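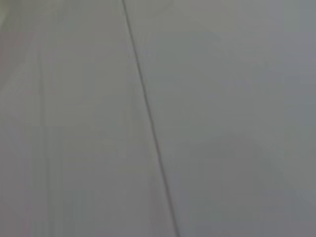 4. Do touring songs reach local congregations?

4.1 The claim and where it comes from

It is often said that a large worship concert changes what people sing at home. The argument runs like this. A few thousand people hear a new song in an arena, sing it together, and go back to their own churches wanting to sing it again. The musicians among them learn the chords, put the song on the list for the next service, and within a few months it is part of the local stock. Tour publicity repeats this story, and so does a fair amount of academic writing, usually with a quotation from a worship leader who remembers first hearing a song at a concert.

We do not doubt that this happens to some people. Our difficulty is with the size of the effect, and with the kind of evidence offered for it. A worship leader who remembers a concert will say so when asked. One who found a song on a playlist, or was sent it by a friend, has no story to tell and tends not to be interviewed. Most of the accounts we read in preparing Section 2 were gathered from people standing in a queue for an event or filling in a form handed out at one, and it would be strange if such people thought that events did not matter.

4.2 What we looked at

The Valderrama tour stopped in Plelbridge in March, for one night, with several acts on the bill and a long final set of congregational songs. We chose it for a dull reason: a group of churches in and near the town already kept written song lists for each service, and were willing to let us read them. There were 19 such congregations. Between them they supplied 2,713 song entries, covering the weeks before the concert and the months after it. An entry is one song sung at one service, so a song used twice in the same morning, as an opener and again at the close, was entered once.

The lists were typed into Piltia, the project's own database, by two of the research team working separately. Where their versions differed we went back to the paper. Most of the differences came from titles. Congregations shorten them, name songs by their first line, or use a title that belongs to a different song altogether, and we suspect that earlier studies relying on typed titles alone have miscounted as a result. We also left out children's songs and anything sung by a choir without the congregation. Some readers will think this too strict, and the choir pieces in particular could be argued either way.

Song popularity outside the churches was taken from Vuveck, a listening service which let us see weekly plays for the region. These figures should be treated with care. Vuveck counts a play after a few seconds, does not tell us who was listening, and has no way of telling a worship leader preparing for the weekend from a teenager on a bus.

Figure 3. A thin dark line running diagonally between two plain, flat areas. The area to the left of the line is pale grey and smooth.

4.3 Before the concert

The first thing to establish is what was already being sung. Promoters tend to skip this step, and it matters a great deal. Of the songs in the Valderrama closing set, the greater part were already on at least one of our lists before the tour came anywhere near Plelbridge. Several were old favourites. A touring act that wants a full arena to sing along has every reason to pick songs the audience knows, and so the line of influence may well run from the churches to the stage. If a song is heard in an arena and then sung in a church the following week, it is tempting to treat the first as the cause of the second. When the church was also singing it the month before, there is nothing left to explain.

Only the newer songs in the set can therefore tell us much. We treated a song as new to a congregation if it did not appear anywhere in that congregation's earlier lists. The test is imperfect, as the lists only go back so far, and a song dropped years ago and picked up again would pass as new. We asked the people who kept the lists to look out for such cases and they found a few, which were removed.

4.4 After the concert

There was a rise. In the weeks just after the tour, the new songs appeared more often than they had before, and it would be wrong to wave this away. The rise was small, though, and it was uneven. It was found mostly in congregations with a band of their own and a regular group who had travelled to the concert together. Elsewhere the lists went on much as usual. Those churches with an organ or a single piano showed hardly any change, even where the list keeper told us that members had attended and enjoyed themselves.

More telling, to our minds, is what happened to comparison songs. For each new song in the closing set we picked another, released in the same season and with a similar number of plays on Vuveck, which was not performed on the tour. These songs also became more common in the churches over the same months. They rose a little more slowly at first and then caught up. By the end of the period we could not tell the two groups apart with any confidence. A concert may bring a song forward by a few weeks – we would not argue with that – but a song that is being widely played seems to arrive in any case.

Our own method could be hiding something here. The matching was done on plays alone, and a song may be widely played and still be hard for a congregation to sing. Key, range and the length of the instrumental breaks all matter to a volunteer band, and we did not match on any of them. It is also possible that the tour raised interest in new worship songs generally, including those it did not perform. A defender of the concert effect could make something of this. We would only ask for evidence of it, from a town where no tour had stopped, and at present we have none.

4.5 The trouble with asking people

As a check we put a short set of questions to church members, and received over 1,000 usable replies. Asked where they had first heard a named song, many chose the concert. This included a good number who chose it for songs that the tour had not performed that night, and for songs their own church had been singing beforehand. We do not think anyone was being careless. A concert is a vivid evening and an ordinary service is not, and people asked to place a memory will put it somewhere that stands out.

This result bears on much of the published work. Where the main evidence for concert influence is a question of this type, the answers will run high, and they will run high even for songs with no link to the event. We have not tried to correct earlier findings for this. The wording of the questions varies too widely, and in some reports it is not given at all.

4.6 Limits

One town and one tour do not settle the matter. The congregations in our group were those that kept tidy records, and tidy records may go along with settled habits. A church which decides its songs on the morning itself might be quicker to take up something new, and such churches left us nothing to read. Services with no sung list were also lost, as were home groups and youth meetings. The last of these is the gap that worries us most, given the likely age of much of the concert audience. We return to the youth meetings in Section 5, using a smaller set of interviews, and with the doubts already raised in 4.5 applying to those interviews as well.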